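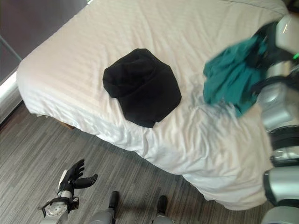 What happens to the room team's work when the robot takes over picking up clothes?

The team keeps the room, and the robot takes the bending and carrying. A person still decides what gets picked up and where it goes, checks every basket before it leaves, and does anything that needs a careful eye (stains, buttons, pockets, delicate things).

Section 9: Working a room with the Vavudeo

This section is for room staff at Flakholm. You don't need to have read the engineering sections first. If you've done the morning with Sławomir you already know most of it, and it's still worth keeping a copy on the trolley for the first few weeks.

9.1 Before you start

1. Walk the room yourself. Look under the bed, behind the door and on the chairs.
2. Take shoes, chargers, glasses and anything with a strap off the floor. Straps are the big one! The fingers can pick up a strap perfectly well, but whatever is on the other end comes along too.
3. Put the basket on a low, steady surface where the robot can reach it from the side. A basket on the bed slides about.
4. Tell your partner you are starting. Say it out loud, even if they are standing next to you.
5. Press and hold the green key on the tablet until the job list opens.

Note: the job list shows "Bed", "Floor" and "Both". Choose "Floor" first if there is a lot down there, so nobody has to step over clothes while the bed is being cleared.
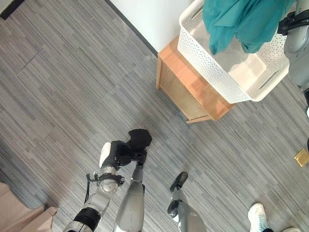
Yulan Long
Room operations, Flakholm

9.2 While it is working

I cleaned rooms for 18 years before I started writing these pages, and my knees have strong opinions about this part of the manual. The floor pick-up is my favourite thing the machine does. It's slower than you are, and at first that will drive you mad. Give it a week. You'll find you have stopped watching the hands and started using the time for the bathroom or the linen count.

1. Stay within sight of the robot during the first run in any room.
2. Keep your feet and hands out of the space between the robot and the item it is going for.
3. If a garment slips, leave it. The robot will look again and make a second attempt.
4. After 2 failed attempts it stops and asks for you. Pick the item up yourself, put it in the basket and tap "Carry on".
5. Never pull on a garment the fingers are holding. Tap "Let go" and wait for the hand to open.

Caution: long sleeves and scarves can trail under the feet when the robot turns. If you see this starting, press the red stop. You won't break anything and you won't be in trouble for it. Xiaoqing Yao pressed it more than anyone during the trial, and half the improvements in the September update came from her notes.

Note: dark clothes are harder going than light ones, mostly where the folds run together. Soft fleece and thick knits can be gripped in a great many places, so the hand may seem to dither over a jumper that looks easy to you. Let it finish choosing.
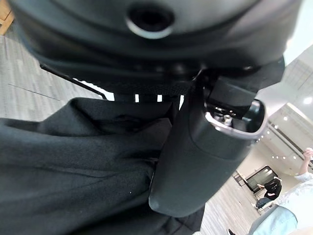 Once it has a hold it tends to keep it, and you'll get used to the little pause before the lift. Jeans and towels go more quickly. Anything with sequins should be on your own list from the start.

9.3 Finishing the room

1. Wait for "Job done" on the tablet and for both arms to come down.
2. Check the floor and bed again. Small socks get missed.
3. Go through the basket by hand and check all pockets.
4. Enter the room number and anything you had to do yourself. One line is plenty.
5. Send the robot to the corridor before you make the bed.

Caution: do not let the basket fill above the rim. Swap it early and restart the job.

9.4 How your shift changes

Rooms used to be given out by number alone. With a robot on the floor they are given out in pairs, so you can be making up one while the other is being cleared. Suqin Zhong draws up the pairs and would much rather hear about a bad one at breakfast than read about it later.

Starting a job, stopping it and doing the basket check are now part of the room attendant's role, and they are paid at the higher grade after training. Nothing on the tablet measures how fast you work. It logs garments and stops, and that's all. During the trial the log reached 2,262 garments, every one of which somebody would otherwise have bent down or leaned over for. I still find that a lovely number.

You can refuse to run the robot in a room you think is too crowded or too cluttered. Write "by hand" on the sheet and carry on as you always have.

9.5 Who to ask

Tablet and charging: Sławomir Piątek
Pairs and shifts: Suqin Zhong
Training dates, including refreshers for night staff: Yutong Kong

Section last changed November 27, 2024. Step 5 in 9.2 is new, so please replace older copies.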